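Kisdale Shared Workshop, Help Desk
Ticket: Gripper stops early over the tray
Opened by: Hildegard Engelhardt
Assigned to: Nele Görtz
Status: Waiting for reporter
Date: 2023-05-16

Problem

Dear Nele, I write again about the arm at our table. The program is the one we call Fana, and the task is small: go down into the gray tray, close on the toy brick, lift, go back. Since I changed the cable routing, the arm stops before it reaches the brick and the controller reports a force limit. It does not happen in each run. Yesterday evening I made nine runs, and six of them stopped in this way.

What I already checked

The tool weight in the settings is the same as before. The clamps are tight, I tried to push the tray by hand and it stayed. I also ran the same path with the height raised by 70 mm, so that the fingers are far from everything, and there it stopped only one time. The gripper opens and closes well when I command it alone. 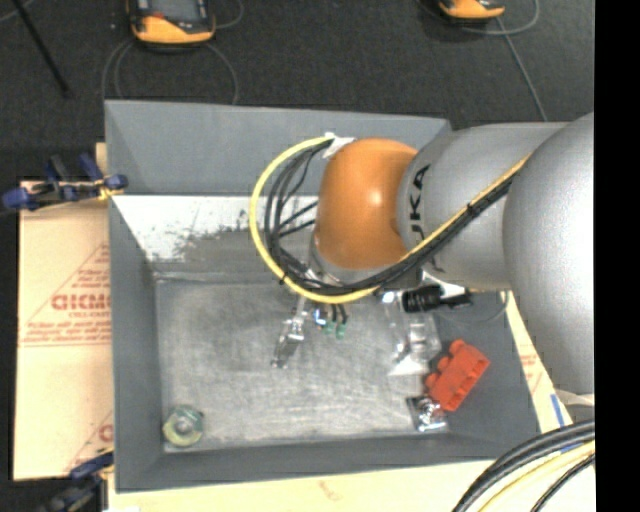
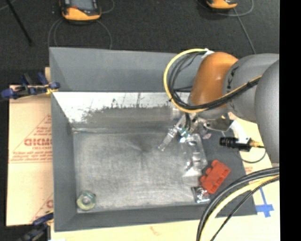

Category: Cables and wiring

The yellow cable goes in a wide loop around the orange wrist joint, and the black ones run together with it. I suspect this loop. When the wrist turns far, I think the bundle becomes too short and pulls, and the controller believes that the gripper has touched something. I have no proof for this yet.

Please tell me if I should make the loop longer or put the fixing point further back on the arm. I would like to avoid new holes in the Thiele bracket, it was a lot of work to make it fit.

Reply from Nele Görtz

Hello Hildegard, your idea sounds right to me. Before you cut or buy anything, please do this:

Move the wrist by hand mode through the full turn, slowly, and stop where the bundle is tightest. Write down the joint 7 angle at this point.
Then open the bundle at the wrist, let it hang free, and repeat the path with the low speed setting. Keep one hand on the stop button.
If the error is gone, fix the cables again with more slack, and use a soft strap. Tape will slide after some time.

Do not raise the force limit, please. We did this in November with the Uvham gripper and we bent a finger.

Reply from Hildegard Engelhardt

Thank you, this is clear. I could do only the first step today. The bundle is tightest near the end of the turn, and I could feel that it resists. The angle is in the notebook beside the controller. The soft straps are not in the drawer where they should be. Do you know who has them? I will do the free cable test when I am next in the workshop and write the result in this ticket.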